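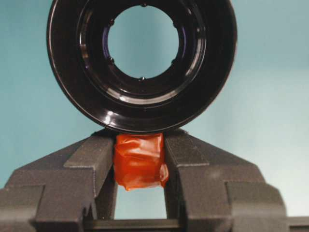 ¡Me encanta este kit! El Skudomura de Zolex sirve para enseñarle una tarea al robot llevándolo de la mano: agarras la muñeca, haces el movimiento tú misma y él se lo guarda. Si prefieres no acercarte, viene con mando remoto -- yo lo uso para las piezas negras brillantes, que con tanto reflejo me gusta ir despacito.

En la caja van 2 dedos de pinza gris oscuro, la cámara de muñeca y un cable de 6 metros (larguísimo, lo sé). Para una tarea sencilla suelo grabar unas 15 demostraciones y luego borro las torpes, que siempre hay.

Precio: 838 euros, IVA incluido. El soporte Sindolau se pide aparte -- escríbeme y te digo si encaja con tu brazo.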